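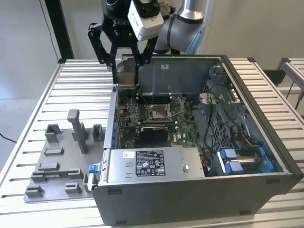 The gripper over the board of an open desktop computer. The processor socket is empty.

When Deisy Escobar speaks about the fault, she first puts a small bag on the desk. Inside is a processor with one scratched corner. "I keep it," she says. "It is not expensive. But I want the new people to hold it in their hand."

Escobar is responsible for the test cell at Barros, where a robot takes parts out of used desktop computers and puts parts back in. The team calls the cell Nesine. It had made 133 processor placements without a serious problem before the afternoon in July when it dropped one.

The drop did not happen during a movement. A colleague, Rogério Macedo, had opened the safety gate to pick up a screw from the floor. The arm stopped, as it should. The gripper was holding a processor above the socket, and it continued to hold it. Then Macedo closed the gate and pressed the restart button.

"The arm did nothing wrong," Escobar explains. "The gripper received a reset together with the restart, and after a reset it opens fully to find its zero position. It does not ask if there is something between the fingers."

The processor fell on one corner into the socket and bent 11 pins. Macedo saw it from outside the gate and pressed the emergency stop, but the part was already down.

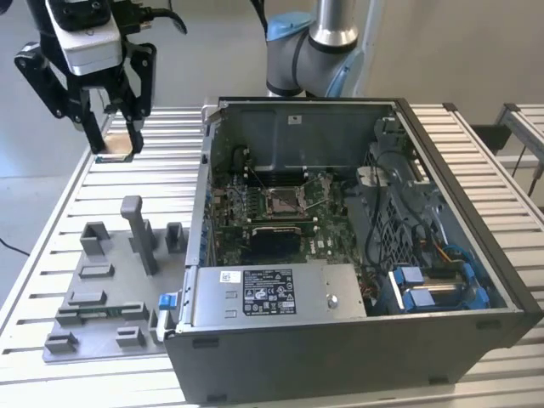
A small part between the fingers, just above the bench. A second arm stands behind the computer case.

I asked her if this was a safety matter or only an expensive mistake. She thought for some time before she answered.

"For me it is a safety matter. The part weighs very little and it fell a short distance. But the rule we broke is the same rule as for a heavy part. After a stop, nothing should move until a person has decided that it moves. Rogério decided to start the arm. He did not decide to open the gripper."

The team needed three days to find the cause. At first they suspected the fingers, and Macedo changed the pads on both of them. The gripping force was measured again and it was correct. Only when Escobar compared the times in the two logs did she notice that the gripper reset came 18 milliseconds after the restart signal, every time. In the earlier stops the gripper had been empty, so the opening had looked normal.

"We had seen it many times," she says. "We had even explained it to visitors."

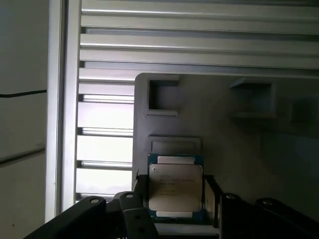
A processor held by its two sides, with the gray fixture plate behind it.

Today the reset is a separate command with its own button, and the button does not work if the finger position shows that a part is held. In that case the operator must first bring the arm over the fixture plate at low speed and put the part down there. Macedo wrote this procedure, and he also made the sign which hangs at the gate.

There is still one point which Escobar does not like. If the power is lost completely, the gripper keeps its position, but the controller forgets what it was holding. She has asked for a small change in the software and is waiting for the answer. Until then, the fingers are checked by eye after each loss of power, and the person who checked signs the log with the time.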